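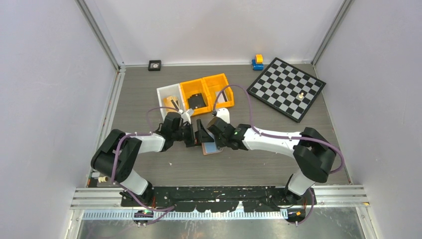

Two-arm bench with storage bins, Wudlow workshop

Equipment Planner (part-time, fixed term)
Wudlow, Bonik site

Wudlow is planning its next round of equipment buying and needs someone to put the numbers together. The program is called Rernimar. It covers new two-arm benches, spare parts and the floor space and power they will need. The budget opens in September.

What you'll do
Build a costed list of everything a bench needs, down to cables, grippers and storage bins. Our current parts register has 731 lines and a good many are out of date.
Get quotes from suppliers and compare them on price, lead time, freight and warranty.
Work out whole-of-life cost for each option, including servicing and operator training.
Talk to the people who run the benches and write down what wears out and what they want changed.
Draft the purchase schedule and keep it current as prices move.

What you'll need
At least two years in purchasing, estimating or maintenance planning. Experience with robots is useful but we don't require it. You should be comfortable with spreadsheets and able to read a parts drawing. A current driver's licence is needed for trips to the Warrier store, where most of the spares are kept.

Hours and pay
Roughly 3 days a week, to suit. Start time is 7.30 am on workshop days, and you can do quoting work from home. Pay depends on experience and includes super. Parking is on site.

How to apply
Send a resume and a one-page letter to the Wudlow office, marked "Equipment Planner". In the letter, tell us about a purchase you planned that ran over budget and how you dealt with it. Shortlisted applicants will be shown through the workshop before the interview. Please wear closed shoes.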